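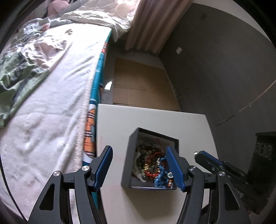
Bracelets and hair accessories in an open box, between the fingers of a hand-held gripper.

By Kenza Hamdy
February

Mamta Pant picks up a bracelet, holds it for a second and puts it down beside the box. She does this 35 times before lunch. Her fingers never touch the beads. She squeezes a handle, two blue pads close, and a camera on the tool records what happens.

Pant works from home for Darevance, which collects demonstrations for teaching robots household jobs. Sorting a tangle of jewellery is one of the hardest on her list.

"Cups are easy," she says. "With beads you pull one and three come with it. So you go slowly, you shake it a bit, you try again."

The tries that go wrong are kept as well. Ayman Cherkaoui, who trains the software, wants to see how a person gets out of trouble. His first model learned from 116 clean recordings and froze whenever two strands caught on each other.

Before this the company used remote control. An operator sat in the Prallach office with a pair of levers and steered an arm in the next room. Iman Ouali did that for nine months and still does it for heavier objects — pans, mostly. She found small items tiring, as she had no feel for how hard she was gripping.

The hand-held tool gives some of that feel back. It is also easier to send to people's homes, and 19 are now out on loan.

Pant has her own complaint. The handle is too thick for her hand, and after an hour her thumb aches. A slimmer one is promised for spring. Until then she stops every 20 minutes and makes tea.

Contact the features desk | © Flosteck Magazine | Back to top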